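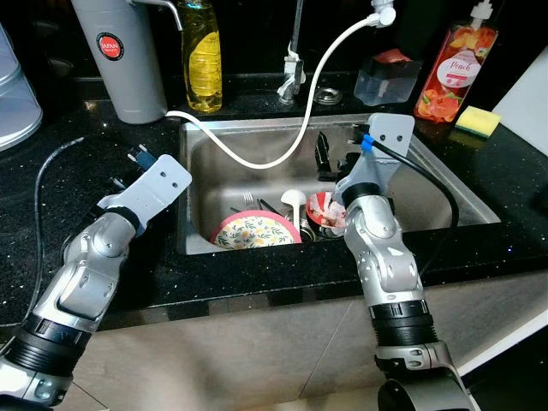 Monday, sink cell, Bono (2 arm rig)

Right arm dropped out again mid session. Third task block, dish pickup. Protective stop, joint 5, then comms timeout on the same arm about a second later. Left arm kept its pose and kept holding torque, which is NOT what the config says it should do. Both are supposed to stop together. Writing this down before I forget the order of things.

Order as far as I can tell from the log:
- right wrist commanded down toward the basin
- J5 current climbs, no contact flagged
- protective stop right
- timeout right
- left still enabled, operator console shows green for BOTH

The green is the part I don't like. Anybody looking at the console would reach in for a plate.

Hit the e-stop by hand, both dropped out properly, so the hard chain is fine. It's the soft link between the two controllers. Groen side thinks a timeout is "unknown" and unknown gets drawn as green. Who decided that.

Tried so far:
Reseated the connector on top of the right gripper. No change, failed again after 35 cycles.
Swapped the cable for the spare from the Lorholm box. Ran longer, then same fault. So maybe cable, maybe not, swap changed two things at once becuase I rerouted it at the same time. Dumb.
Ran the wrist through the same path with nothing to pick up. Clean. Ran it with the arm folded forward over the back corner of the basin, current goes up before anything is touched. Cable pulling tight in that pose? The slack looks ok at home position and that's the only place we ever check it.

Cable has almost 4,000 cycles on it going by the counter, and the counter got reset once in January, so real number is higher. Old one is bagged and tagged, don't throw it out, want to ohm it out while bending.

Don't love having the faucet this close either. Gripper connectors aren't sealed. Nothing wet inside when I opened the right one, but I only opened the right one. Left still to do.

Until fixed:
- no hands in the sink unless e-stop is IN. Console green doesnt count.
- water off at the valve while arms are powered
- no reaching over the back corner with the right arm, limit set in Civow, file is sink_limits_tmp. Not pushed to main.
- dishes stay where they are, want the same layout for the rerun

To do: map timeout to red. Link stop left on timeout right and the other way round, then test by pulling the comms plug on each side in turn. Longer service loop at the wrist, strain relief that isn't a zip tie. Check slack at full reach and add that to the morning sheet.

Rerun after lunch with old cable route, new cable. One change only this time.

14:20 rerun. Faulted at cycle 2. So it's the route, or the connector itself. Leaving it locked out overnight, key is in the drawer.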